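## 4. Test the grasp in the simulator

Do this section before you power the real arm. You need the kitchen scene from section 3 and the Plevberg control package installed on the shop computer.

1. Open a terminal in the Plevberg folder and start the simulator. The first load is slow. Wait for the countertop to show up before you press anything.
2. Load the arm profile you saved in section 2. If you built the short-link version, load that one. The two profiles are not interchangeable.
3. Set the gripper speed to 6 and leave the force limit at its default.
4. Place the bottle with the object menu. It has to stand upright on the counter, clear of the cabinet.
5. Run `reach`, then `close`. Leave the two commands separate until you trust the approach angle.
6. Look at the finger contact readout. Both fingers should report contact. If only one does, open the gripper, shift the wrist a little toward the silent side, and close again.

> **Note:** The black bands at the top and bottom of the camera view come from the window shape. They don't affect the test. 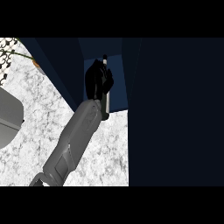
*Fig. 4. Gripper closed on the bottle, tilted view from above.*

7. Run `lift` with the height set to 83 mm. Hold, then lower.
8. Save the log under your own name. Siamak Bakhtiari keeps the shared folder and deletes anything called "test".

> **Caution:** A clean run in the simulator says nothing about your wiring. Keep the real arm unplugged until you have finished the cable check in section 5.

**If the bottle tips during `close`:** the approach is too low or too fast. Raise the wrist first — that fixes most cases — and drop the speed only if it still tips.

**If the arm stops short of the bottle:** check the step limit in the profile. It should read 1,000. Older profiles from August have a lower value.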